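The App That Wants to Fix Your Sleep

I arrived with a list of objections
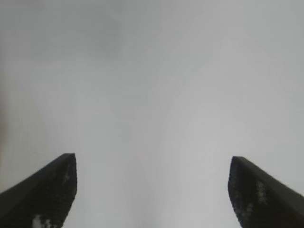 The founder of Stida had agreed to an hour, and I used the first ten minutes of it asking why anybody should pay to be told they are tired.

She took it well. She has heard it before, mostly from her own family. Stida is a subscription sleep program: you fill in a diary each morning, you get a phone call once a week from a coach, and after 12 weeks you are supposed to be sleeping better. It costs $200. I told her my grandmother gave out the same advice for nothing, and most of it was "go to bed."

"Did people follow it?" she asked.

They did not. I wrote that down, but I wasn't ready to hand over $200.

We met at her kitchen table in Skukport, where she moved after leaving a job at Mousavi, a mattress company whose ads you may remember if you rode a bus there in those years. She wrote the copy. She is not proud of all of it.

"We used to say the mattress would change your life," she said. "I wrote that line. I had slept on the thing for a month and my life was the same, except my hip hurt."

So why believe the new pitch? It seemed fair to ask, given that she had just told me she used to sell something she didn't believe in. She poured more coffee, at 4 in the afternoon, and I made a note of that too.

"I wouldn't believe it off the website," she said. "I'd talk to someone who had quit halfway. They'll tell you what's wrong with it."

I had done that. The man I reached had dropped out in week four and was still annoyed. He said the diary made him worse. He would lie there at 2 in the morning composing the entry he was going to write about lying there. When I read her this, I expected a defense. She nodded for a while.

"Yes, that happens. It happened to me. For some people, keeping track is the problem, and we should have told him to stop and given him his money back. Did we?"

They had given him half.

"Then I'll look at that," she said. I asked her to put a date on it and she wouldn't.

The harder question is whether the program works, and here I got less than I wanted. Stida puts a lot of happy customers on its front page. It does not put up any numbers on the people who left. When I asked for them she said they were "being worked on," a phrase I have heard from landlords. I asked again. She said that customers who finish are pleased, and I pointed out that people who finish things usually are.

"All right," she said. "We don't know enough about the ones who go. We ask them why, and most of them don't write back. I can't tell you if they gave up or if they got better in week three and didn't need us."

Those are very different endings, and a company that charges up front gets paid the same for both.

What does the coach say on these calls? Get up at the same time every day, she told me, Sunday included. Don't nap for long. If you can't sleep, get out of bed and do something dull in another room. You can find every word of this at the public library, and she agreed that you could. The fee, as she sees it, buys someone who will phone and ask whether you did it.

"People pay for a gym too," she said. "The stairs are free."

I think that's a better argument against gyms than for Stida, and I said so. She laughed and then went back to it, because it clearly bothered her. Her view is that embarrassment is a useful tool and most of us don't have enough of it about our bedtimes. Mine is that a person who is already lying awake worrying may not need one more thing to be embarrassed by.

There is a second product coming, called Inen, a lamp that fades up slowly in the morning. I asked if it would change anyone's life.

"It's a lamp," she said. "It turns on."

She wouldn't give me a price for it. She did let me have a copy of the first coaching script, which I read on the train home and found sensible and a bit long. I have been getting up at the same time for two weeks now. I slept badly on most of those nights, though I was also drinking her kind of coffee at her kind of hour, so I can't say what that proves. I haven't signed up.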